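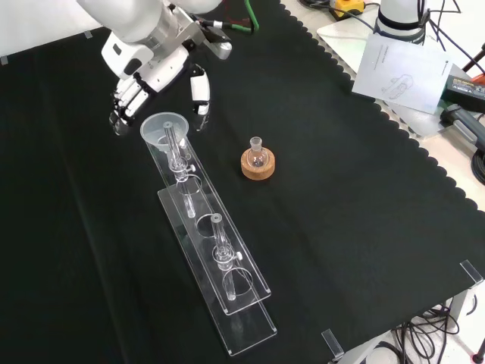

Renu Pal reckons I should have bought the plastic kind years ago. She left a comment on my last post saying that glass columns are a young person's game, that she has broken more stopcocks than teacups, and that anyone who wants to separate the green out of a spinach leaf can do it with a coffee filter and a jam jar. She's right about the coffee filter. I still love the glass, Renu, and I'm going to go on about it for a bit, so put the kettle on.

For those who have wandered in from the sourdough posts (hello, and welcome!), I spent a good part of my working life in the prep room of a high school in Tunthorpe, setting out the gear for other people's chemistry lessons and washing it up afterwards. I've been retired for a while now but the habit hasn't left me. Give me a bench, a clean cloth and a stand with a few holes in it and I'm happy until dinnertime.

The stand is what I really wanted to write about. When I started, everything was held up by clamps. Every tube had its boss and its clamp and its heavy iron rod, and every one of those bosses had a thumbscrew that had been crossed by some Year 9 in a previous decade. You'd get your tube nice and straight, turn around to find the funnel, and turn back to find it leaning like a drunk uncle. A clear acrylic stand with two plates, one above the other, does away with most of that. The tube goes down through the top hole and then through the bottom one, and it stands up straight because it has nowhere else to go. And you can see everything! With an iron stand you were forever ducking your head to look around the rod at your tap.

Wekesa Rashidi, who had the prep room after me, hated them at first. He said they scratched, and they do. Never wipe acrylic with a dry paper towel, and never let acetone anywhere near it, or you'll have a cloudy patch for the rest of your days. Warm water, a drop of dish soap and a soft cloth is all it wants. I once saw a brand new one ruined in a single afternoon by a very well-meaning student teacher with a squeeze bottle. I won't say which school. (It was ours.)

Then there's the matter of what goes in the top. A funnel with a good wide rim is a kindness to anybody whose hands aren't as steady as they used to be, and I've come around to plastic ones for this even though I'm a glass snob about the rest. If you drop a plastic funnel, you pick it up again. If you drop it onto a glass tube, the tube generally survives, and that's more than I can say for some of the pairings I've made over the years. Just don't let it sit so snugly that the air can't get out, or you'll be standing there watching your liquid refuse to go down and wondering what you've done wrong. Lift it a hair and off it goes with a glug.

Stopcocks I could do a whole post on, and probably will. The short version is to turn them gently, hold the barrel with your other hand while you do it, and check they're closed before you pour. I say that with some feeling. On my very first Tuesday in the job I set up 16 of the things for a class, filled every one of them from the big jug, feeling terribly pleased with myself, and discovered that I'd left 6 of the taps open. There was blue water in my shoes. There was blue water in the teacher's handbag.

Round-bottom flasks have their own trick, and it's the humble cork ring. I have a drawer of them. A flask with a round bottom can't be set down on a table, as everyone learns exactly once, and a cork ring costs next to nothing and gives it a little nest to sit in. Cork's good because it's grippy and soft and it doesn't mind a warm flask – though mine do go crumbly after a few years, and then they leave bits on the cloth. Sofia Fonseca, an old friend from the school up the road, used to knit hers. I have two of Sofia's and they're lovely, but wool drinks up a spill like you wouldn't believe.

As for the cloth, I'm firmly for black. White shows the stains, yes, but clear glass on a pale benchtop just vanishes, and I've knocked over plenty of things I couldn't see. Put it on black and every edge has a bit of shine to it. You can use whatever's about. Mine is the leftover end of a bolt I bought for curtains, and it's been through the wash more times than the curtains have.

A few of you asked what I'm doing with my own set this winter. The plan is a spinach column with my grandson in July, when he's down for the school holidays. Sand at the bottom, then the powder, then a bit more sand, and keep the liquid above the top of it the whole way through or the column cracks and you get to start over. If it works we'll do beetroot next. He wants to do jelly beans, and I've said we'll see.

Renu, I'll save you a jam jar.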